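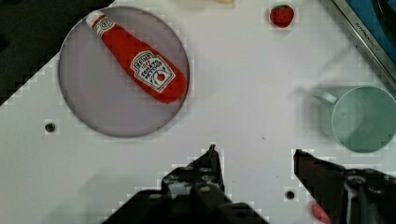
Filed under: Crypto Basics, Wallets & Safekeeping

How to Move Your Coins Off an Exchange and Into Your Own Wallet

By Coralie Merrick

I get more mail about this than about anything else, and most of it starts the same way: "I've had my coins sitting on an exchange for ages and I know I should move them, but I'm scared I'll send them into the void." I understand completely! My own first withdrawal took me a whole evening, most of which I spent staring at a confirm button and making tea. So let's go through it slowly together, with nothing skipped.

I'll use Skoltex as the exchange and Gulwood as the wallet, as those are the two I have open in front of me. If you use something else the buttons will have different names, but the order of things is much the same.

Before you start

Set aside an hour when you won't be interrupted. You'll want your phone for the login codes, a pen, and two sheets of decent paper (not the back of an envelope, please, I've seen where those end up). Get the wallet app from the maker's own site by typing the address yourself. Search results for wallets are full of lookalikes, and some of them are very well made.

Step 1. Set up the wallet

Open Gulwood and choose "Create new wallet." It will show you a list of words, called a recovery phrase, and ask you to write them down. Write them in order, number them, and check the spelling. Then write them all over again on the second sheet. Don't take a screenshot, don't email them to yourself, and don't put them in a notes app. Anyone who has those words has your coins, and no real support person will ever ask you for them, however friendly they sound.

The app then quizzes you on a few of the words. Once you've passed, I'd suggest one more thing that most guides leave out: delete the wallet while it's still empty, and restore it from your paper. It's a bit of a nuisance, I know, but you'll find out right away whether you copied everything correctly, and you'll have practiced the very thing you'd need to do if your phone fell in a lake.

Step 2. Find your receiving address

Tap "Receive" and pick the coin. You'll get a long string of letters and numbers. Use the copy button and never type it by hand. Look at the network name printed under the address too, and jot it down, as you'll need it in a minute.

Step 3. Add the address at the exchange

In Skoltex, go to Withdraw, then Address Book, then Add New. Paste the address, and compare the first six and last six characters with what the wallet shows. There are nasty little programs that swap a copied address for somebody else's, and this is how you catch them. Now choose the network, and make sure it's the same one you jotted down. A coin like Chege can travel on more than one network, and choosing the wrong one is the mistake I hear about most.

New addresses may be locked for a while before you can use them. It's a safety feature, so go and have lunch.

Step 4. Send a small test

Do send a test, even though it means paying the fee twice. When I moved my 1271 Chege last April, I sent 40 first and waited until they showed up in Gulwood before I touched the other 1231. It added a little to the cost and I slept beautifully.

If your test doesn't appear right away, don't send another. Copy the transaction ID from your withdrawal history and paste it into a block explorer (I like Galtano, it's plain and readable). If it says "pending," you just have to wait.

Step 5. Send the rest

Go back to the saved address, check those characters one more time, and enter the remaining amount. Watch for a minimum or a daily limit. On my account anything over 1000 coins asks for a second email confirmation, and the email likes to hide in the spam folder.

Step 6. Tidy up

Put the two sheets of paper in two different buildings if you can. Download your withdrawal history for your tax records while you're logged in, and write down the date and the fees. Then log out of everything and close the laptop.

Tagged: self-custody, withdrawals, recovery phrase, beginners

Get new guides in your inbox. Enter your email to subscribe. Unsubscribe anytime.

Back to top | Contact | Privacy | All rights reserved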